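Write the Rule Before You Press Record

17 June 2018
By Hortensia Pereyra

Every robotics shop I visit has a safety binder for the arm. Fenced cell, stop button, sign-off sheet, all of it. Ask for the rules on collecting hand-held demonstrations and you get a shrug. Maybe a wiki page. Last edited in October.

I think this is backwards. The arm sits behind a fence. The person teaching it walks around all day with a gripper in each hand, eyes on the task, over whatever happens to be on the floor. Cables mostly. And we treat that as the casual part.

At Clovance, where I spent most of the spring, the written procedure for the arm was 44 pages. The procedure for demonstrations was a paragraph, and half of it was about file names. Horacio Rivadeneira, who runs the sessions there, had his own rules in his head. Good ones too. But he goes on vacation like anyone else.
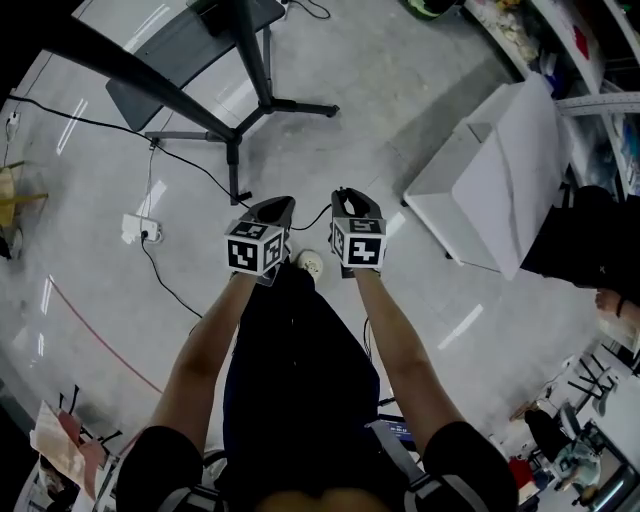

So what would a decent rule say. Short, first of all. One page, taped to the wall. Cables get routed along the edge or taped flat, and if a cable has to cross the walking area then someone owns it for that session, by name. Stands go outside arm's reach with the legs tucked in. Bystanders stay behind a line, and the line is the same line every day.

Then time limits. Arms held out in front of you get tired fast – try it with two water bottles. I'd say 36 minutes and a break, no exceptions for deadlines. Horacio thinks thats too short. He wants the operator to decide. Fine in theory, but operators who are paid per take will decide to keep going, and the last takes of a long block are the sloppy ones anyway. You pay for them twice.

The markers need a rule as well. Checked before each block, not when the tracking goes bad. Gusasitz lost 104 takes this way, one cube knocked a little out of place and nobody looked until the end of the week. A ten second check. They now do it out loud, two people, like pilots.

The usual objection is that standards slow you down. Žukauskas told me they'd rather have 800 messy takes than a tidy few, and variety is good for the model. Sure. Variety in the task, in the objects, in the people. A loose marker isn't variety, its just an error you wrote to disk. Same for somebody stepping sideways to miss a cord.

I don't want a certificate. I don't want an auditor with a clipboard and recieving fees. Gretarum tried that, got a very nice plaque, and the checklist went in a drawer. What I want is for the people holding the grippers to write the page, and for a manager to sign it – and for any one of them to be able to stop a session without filing a reason.

Start with the floor. The rest can wait a week.

Last updated: minor wording fixes, second-to-last paragraph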